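Flustwood is getting a sequel, and the trailer wants you to remember the first one

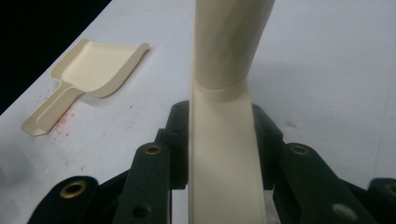

A cream plastic part held upright over a white tabletop.

Butside Pictures has confirmed that Flustwood 2 will reach theaters in January, and has put out a first trailer to go with the announcement. It runs just over two minutes. By my reading, most of that is spent reminding you there was a Flustwood in the first place.

For anyone who skipped it, the original was a small, mean thriller set in a logging town with one road and one working phone. It was made for very little money, played in 70 theaters, and found its crowd later on when people started passing it around. It ended with the road washed out, the sheriff dead and the last good line going to a woman who had barely spoken for an hour. You would have a hard time finding a movie less in need of a second chapter.

The studio disagrees. The sequel opens in 314 theaters, carries a much bigger budget that Butside won't put a number on, and brings back Ingrid Nakamura, who wrote and directed the first movie. That last part is the best news in the press release, so it's odd to find it down in the fourth paragraph. It's also worth reading closely. Nakamura is listed as director and as one of three writers. On the first one she was the only writer.

"I always felt there was more going on in that town," she says in the statement. Maybe so. Four years ago, on the commentary track for the home release, she said the story was finished and that she'd be happy never to see another pine tree. People change their minds, and people also get offered money. I don't hold either against her, but the statement would be easier to believe if it said one thing about what the story is.

The trailer doesn't help much there. A family moves into the old sawmill. Someone finds a box of tapes. The phone rings in an empty house, twice, and a choir sings a slow version of the song from the first movie's bar scene. The sheriff is back too, in what may be a flashback or may be something worse. The town itself looks cleaner and a good deal bigger than it used to, which could be down to the move to a new location near Stergiou, where the production shot for up to 7 weeks over the summer.

There are a couple of hopeful signs. The night scenes are still dark, properly dark, and there's one long shot of a truck backing down a hill that has the old nastiness to it. The music, apart from that choir, is by the same duo who scored the original. And if Nakamura had final say over the cut, the trailer may simply be hiding the good stuff. Butside wouldn't say whether she did.

The studio was more eager to talk about Estance, the spin-off series it hopes to make if the sequel does well. It would follow a minor character's cousin in the next county over. No cast, no director and no broadcaster are attached, though there is a logo. The same studio announced a logo for its haunted ferry trilogy, and we are still waiting for part two of that.

A rating for Flustwood 2 has not been set. Tickets go on sale in December, with late shows starting at 10 p.m. on opening night in most cities. The original returns to a handful of screens the week before, and at 88 minutes it remains easy to recommend.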